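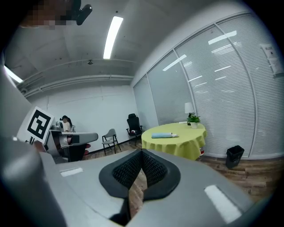
SLIDE 1. House rules for people with grippers in their hands

(Mic check, water, clicker in LEFT hand this time.)

Good morning! I'm going to spend the next half hour on a two-page document. I love this document. It's the collecting rules we use at Wendedlow for hand-held gripper work, and I'd like you to go home and write your own, or steal ours and fix what doesn't suit you.

Quick show of hands: who has recorded demonstrations with a hand-held gripper? Who has a written rule for how to do it? (Expect a lot fewer. Wait for the laugh, move on.)

That gap is the talk. We have thick, careful standards for the arm. The arm has a risk assessment, a stop button, speed limits and a binder. Then somebody picks up the hand-held unit, walks across the same floor, and there are no rules at all, because it's "only a person holding a thing."

SLIDE 2. Where the rules came from

Two groups shared a room. Lumetti was the kitchen-and-table project, Tatico was the soft goods project. Same grippers, same markers, same arm in the corner, different habits. When we merged the recordings we had 276 sessions and 109 of them had something missing that we couldn't put back later. Say that number again slowly.

Missing how? Mostly boring stuff. No calibration clip at the start. Marker card bumped and never checked. Object name typed three different ways. In one batch the left and right units were swapped between the log and the real world, which took two of us most of a Wednesday to sort out.

None of it was carelessness. Everyone was doing good work by rules they carried in their heads. So we wrote them down, argued, crossed a lot out, and got to the two pages.

SLIDE 3. Rule one: the room gets a start state

Before the first recording, the room is put in a state that somebody else could put it in. Tables where the sheet says. Blinds open or closed, written down. Lights on or off, written down. Floor clear along the walking path.

I want to stay on light for a minute, since it's my favorite. (Don't stay more than a minute.) The lenses on these things are very wide. They see the ceiling, the walls and the far corner. Long ceiling fixtures show up a second time in any glass partition, and a glossy gripper shell picks them up too. You don't need to get rid of reflections. A robot that only ever saw a room without reflections is going to have a bad first day at work! What you need is to know which lights were on, so when a model falls over on one set and is fine on another, you have somewhere to look.

Our sheet has a line for it: overheads, blinds, anything with a lamp on the table. Four seconds to fill in.

Chairs: push them in or leave them out, your choice, but don't move them halfway through a session. Between sessions, go wild. We want variety and we get it by changing the room on purpose.

SLIDE 4. Rule two: markers are instruments

Treat a printed marker the way you'd treat a ruler. It has a size and a right way up, and a bent one lies to you.

What we ask for:
Flat backing, always. Paper on its own curls.
Clean face. Wipe with a dry cloth at the start of the day.
Printed size measured with calipers after printing, and the measured number goes in the log. Printers like to scale things to fit the page.
If a card is knocked, stop and redo the calibration clip. Yes, even for a small knock. Yes, even if it's almost lunch.

(Story about the laminated cards here if there's time. Short version: glare. Skip if past minute ten.)

A tilted card is fine by itself, by the way. People worry about that. Tilted and fixed is good, straight and wobbly is bad.

SLIDE 5. Rule three: the arm is live until you've checked

Now we're on safety, please look up from your laptops.

If there's an arm in the room while you collect by hand, assume it can move. Our rule has these parts, in this order:

Check the arm's state yourself. Don't take someone's word across the room.
If it's powered, a named person is at the controls and does nothing else.
Nobody collects inside the arm's reach while it's powered. The reach is marked on the floor with tape.
The person at the arm and the person with the gripper agree on one word for stop. Ours is "stop." We tried being clever once. Don't be clever.

And tell each other when you change places. It sounds fussy. It takes one sentence, and I've grown really fond of it, it makes the room calmer.

The standards people in the audience will recognize most of this from collaborative work cells. I didn't invent any of it. All I did was carry it over to the hand-held side of the room.

SLIDE 6. Rule four: objects, and how you pick them

OK, the fun part! Soft and wrapped things. Anything that wrinkles or squashes.

Hard objects forgive sloppy collecting. Soft ones don't. Grab a wrapped item twice and you've got two different shapes. Barbosa, our object library, started as a shelf of bottles and boxes, and when Tatico brought in the soft items we had to rewrite the whole section.

The current wording: approach at a steady speed, close until the object is held and no further, pause for one breath, then lift. The pause matters more than I expected. It gives you a clean moment in the data where the fingers have stopped and the object hasn't started moving yet. Our labelers can find it in seconds.

Then the orientation line. Log which end is up at the grasp. For a tapered object, say which end is the narrow one, and don't switch between "top" and "tip" and "head" in the same log. Pick a word. We picked "narrow end." Dull, and it works every time. 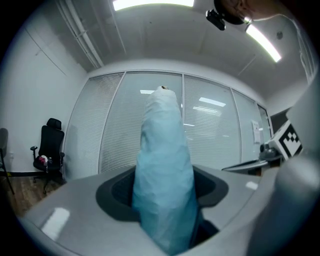
And hold it there for that breath! New people always rush this bit. They've got the thing, they want to go. I tell them to say "holding" under their breath and then move, and after a few dozen picks they don't need to say it anymore.

One more on soft items. Put each one back in the shape it started in, as near as you can, or log it as changed. We allow both. Worn and crumpled items are useful data as long as they're labeled worn and crumpled.

SLIDE 7. Rule five: people in the room

Wide lenses see people. They see whoever is sitting in the back working on something else, and they see the person holding the unit.

So: everybody who may be in view knows before recording starts, and has agreed to it. A notice at the entrance in plain language. What's being recorded, where it goes, who to ask. Keep it to one page, big type. If you can't read it from the doorway, print it again.

Anyone can ask for a session to be pulled, no reason needed. We've had it happen. We pulled it and it cost us one afternoon's picks, which is a very fair price.

Also check what's on the table before you start. Mail, badges, a phone lighting up with a message. Cheap to move now and a real pain to take out of a recording later.

SLIDE 8. The log sheet

(Hold up the paper copy. Pass the spare ones along the rows.)

Front: room, lights, blinds, marker sizes, unit left or right, arm state, names of people present. Back: objects, narrow end up or down, anything odd.

"Anything odd" is the most valuable box on the page. Please leave space for it. My favorite entry so far is "sneezed during pick 49, gripper sneezed too." We kept that pick. It's in the set, labeled.

Paper first, typed up the same day. I know. We tried a tablet form and people filled it in at the end from memory. With the clipboard on the table they fill it in as they go. If your team is better with tablets than mine, wonderful, use tablets.

SLIDE 9. Did it help

After the rules went up we collected another 92 sessions. Three had gaps, all three on the same form line, and we've since reworded that line. (It was the marker size. It said "size" and people wrote "medium.")

Please don't take this as a study. Same people, more practice, a better shelf. I'd still bet on the sheet.

The other change is harder to put on a slide. New collectors are useful on their first day. They read two pages, watch one session, do one with somebody beside them, and they're off. It used to take a week of being told things in passing.

SLIDE 10. What I'd like from you

Take a copy. Cross things out. Send me the crossed-out version, I mean it, I read every one.

Open questions I'd love to talk about over coffee:
How often should a marker card be retired? We go by eye and I don't like that.
Should stop words be the same across labs that share people?
Is there a sensible limit on hours per day with the unit in your hand? Ours is weighty enough that wrists complain by midafternoon, and we rotate on the hour. I haven't found a good number from anyone.

Questions. If nobody starts, ask the front row about their blinds.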